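Household Textile Care and Water Use in Shared Student Housing
Project report, Resource Management II
Daranee Luangrath and Rattana Klinhom
Submitted May 31, 2025

1. Introduction

Students who live in shared houses wash many small items which are not clothes. Tea towels, cushion covers, curtains and table coverings are usually put together in one machine, often with a half load. In our own house in Suksawat Street we noticed that the water bill increased after two new persons moved in, but the increase was larger than we could explain by showers and cooking. For this reason we decided to study the washing of household textiles and not the washing of clothes, which has been studied by earlier groups in this course.

Our main question is the following: can a shared household reduce its water use by changing only how it washes textiles, without buying a new machine?

2. Method

We asked 37 student households to fill in a washing diary. Each household received a paper sheet to hang beside the machine. After every load a person wrote the programme, the kind of textile and how full the drum was. We used only three levels for the drum (one third, two thirds, full) as our test of the sheet showed that people do not agree on finer levels.

The diary period started in October. In total we received 587 loads which could be used. Loads without a programme name were removed. We also removed the loads of one household near Treltness Park that washed sports uniforms for a club, as this was not ordinary household use.

Water for each load was calculated from the manual of the machine. When the manual was missing, we used the value of the most similar model in our list. This is a weakness of the project and we return to it in section 5.

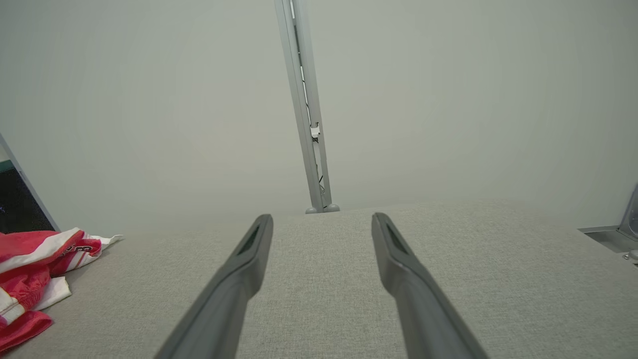

Table coverings were the most difficult group to classify in our diary. Some households wrote "tablecloth" for everything, others separated cotton, plastic and padded covers. A plastic cover is wiped and almost never enters the machine, so it should not be compared with a woven one. A light gray fabric surface, as in the photo, belongs to our group C, which means textile coverings on furniture used every day. The colour is relevant also, and several participants wrote in the remarks that they wash pale fabric more often than dark fabric, even when they do not see a clear stain. We did not plan to record colour and we regret this, but the remarks were too many to ignore.

3. Results

Half loads were more common for textiles than we expected. Curtains were nearly always washed alone, on the gentle programme, which uses a high water level. Tea towels were washed hot and with a full drum, and they gave the lowest water use per item.

The household with the highest textile water use reached 1,228 litres during the diary period. It had 2 machines, and both were old top loaders. The members told us that each floor washes separately and that they had never discussed to combine their loads.

4. A small trial

Four households agreed to keep a shared basket for textiles and to start the machine only when the drum was full. We used the Atden mesh bag to separate delicate items, so that they could go together with the cotton ones. Three households continued until the end. The fourth stopped, as one member was allergic to the detergent of the others.

In the three remaining households the number of textile loads became lower. The participants were mostly satisfied, but they complained about waiting for tea towels. One house solved this by buying more towels at the Plaluvport discount store.

5. Limitations

The diary depends on the honesty and memory of the participants. The values from manuals are for new machines, and an old machine can use more water. We also had no flow meter. With a meter on the tap we could check some of the loads directly, and we recommend this to the next group.

The diary sheet and the list of machine models are attached as Appendix A and Appendix B.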